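Furniture Finish Technician (full time)
Harwood Restoration, Jarnitz site
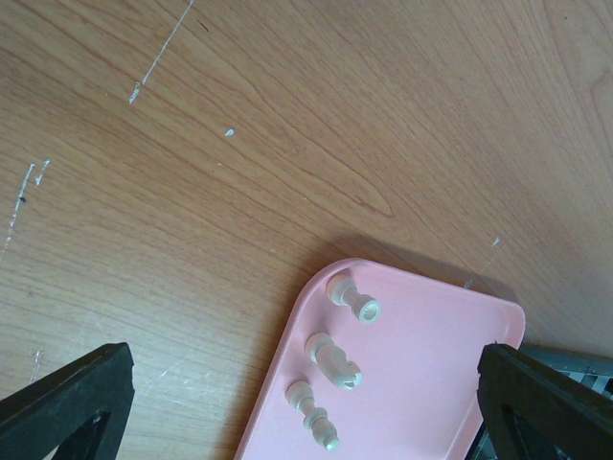 Worn wooden tabletop with scratches and white scuff marks.

Harwood Restoration repairs and refinishes tables, desks and shelving for schools, libraries and public offices. The shop processed 2,414 pieces last year. We are hiring one technician for the finishing section, with a start in July.

Duties
Assess incoming pieces and record surface damage on the intake sheet.
Strip, sand and level tops to the grade stated on the work order.
Mix stains and match color to retained samples.
Apply clear coats by spray and by hand – both methods are in daily use.
Log product batch, coat count and drying time for each piece.

Requirements
Two years of paid work in wood finishing, or a completed trade certificate.
Working knowledge of veneer repair and fill materials.
Ability to lift 50 pounds and to wear a fitted respirator for a full shift.
Normal color vision, tested at interview.

Terms
Shift is 7 a.m. to 3:30 p.m. with 12 paid vacation days in the first year. Overtime is paid at time and a half. The position reports to the finishing lead at Jarnitz, with occasional on-site work at the Udell and Carrillo depots – travel time is paid.

To apply, send a resume and photographs of 5 finished pieces to the hiring office, quoting reference 405. Short-listed applicants will complete a paid half-day bench test.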